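Skerkley Study Room: Table and Small Items Check
Round 16, February
Checked by: Amparo Palomino
Copy to: Efraín Taipe

1. Tabletop surface
Pass. Printed top has no lifting at the rim. Wipe with a damp cloth only; the Chiriac cleaner is too strong for printed surfaces and has been removed from the shelf.

2. Table stability
Pass with comment. Slight rock when leaned on from the window side. One foot pad is worn. Replacement pad on order from Plalar.

3. Food on the work table
Action needed. Packaged food is allowed if it stays sealed until break and is kept apart from stationery. Sponge cake and filled pastry leave grease and crumbs, and both find their way into the moving parts of anything with a spool. Sealed items go in the snack bin at the end of the session.

4. Small parts and soft toys
Action needed. Squishy toys and keychain charms are to be checked for splits, loose bands and open rings. A split squishy toy is discarded the same day. Small wrapped candy is not to be stored with toys — the under-fives group uses this table on Friday and the two are easily confused by a young child.

5. Correction tape
Comment. Cap or retract the tip before putting away. A dispenser left among soft items picks up lint, and the tape then skips. Check that the window is not cracked and the tape is not slack between spools.

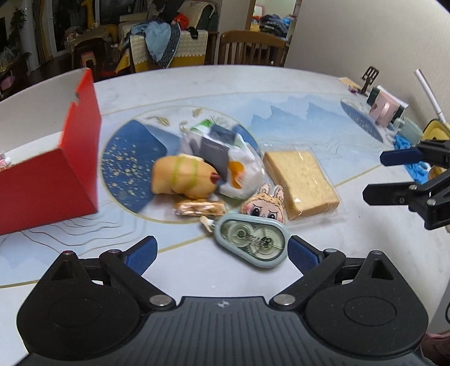 Efraín Taipe asks that item 3 be relaxed for the after-school group, who arrive hungry and have no other table. He suggests one half for food and one half for paper, with a wipe-down between groups.

Response: accepted on trial until the next round. The halves must be agreed before bags are opened. Items 4 and 5 stay as written.

6. Plastic bags
Action needed. Thin bags are to be emptied, knotted and binned. Boxes are taken out of their bags before storage so that the contents can be read from the side.

7. Open boxes
Comment. Boxes left open on the table are closed or moved to the Bomargate shelf. Maximum shelf load is 28 lb per bay.

Open actions: 2 (foot pad), 3 (trial), 4, 6.
Next check: 4:00 p.m., Friday, before the room is unlocked.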